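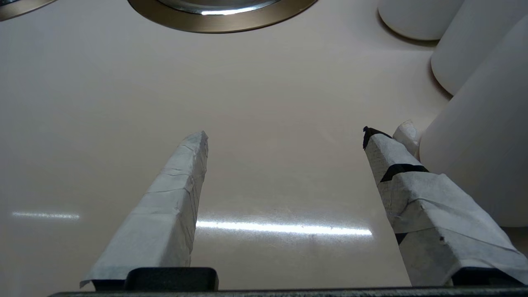 Section 8. Counter Chores: Teaching Your Arm to Put Things Away

This is the section most people skip ahead to, and we don't blame you! Clearing a kitchen counter is one of the best tests of what a home arm can and can't do yet. The Plikness kit handles part of it well, struggles with the rest, and is fun to work with in both cases.

Before you start

Finish the joint check in Section 2. Use firmware build 1181 or later; older builds drop the wrist camera feed when the arm moves fast. Set the speed limit to Low.

CAUTION: Keep knives, glassware and hot pans off the counter during training. The arm does not know what is sharp or hot.

Wrapping the fingers

Bare fingers slip on smooth cups. Wrapped ones grip far better, and you can do the job with things from a desk drawer.

1. Power down and open the fingers all the way.
2. Wrap each finger from base to tip in pale tape, overlapping each turn by half.
3. Press down any loose flaps. Creases are fine, but a flap that sticks up can brush a cup before the finger reaches it.
4. Add a strip of black tape near the tip of the right finger only. The software uses it to tell right from left.
5. Power up and run Grip Test. Rewrap if the score is under 73.

NOTE: Fotini Lambrakis in our Arnville workshop rewraps after every long session. Your own schedule will depend on how much you run the arm.

Dealing with a shiny counter

Glossy surfaces are hard on the camera. A ceiling light leaves long bright streaks, and the arm may treat a streak as an edge and stop short of it. Polished metal bowls do the same thing on a smaller scale.

6. Turn off any light directly over the work area, or pull a shade.
7. Choose Settings, then Surface, then Gloss.
8. Run Find Objects with the counter as it is. Plain white items on a pale counter are the ones it misses most – try light from the side so they throw a shadow along the base.

First pickup

9. Start with one cup, standing alone, a hand's width from its neighbors.
10. Guide the arm through the pickup by hand, then press Repeat.
11. If it misses, move the cup a little and show it again. Don't raise the speed.

So, can it do the chore?

Partly, and more than last year! Upright cups with space between them go well. Cups in a tight row are still hit or miss, and wide bowls are beyond this gripper unless it can pinch the rim. Wiping the counter afterward is your job for now. Prodromos Tzavaras is testing a wiping pad at Skaltthorpe, and instructions will be added to Section 9 when it ships.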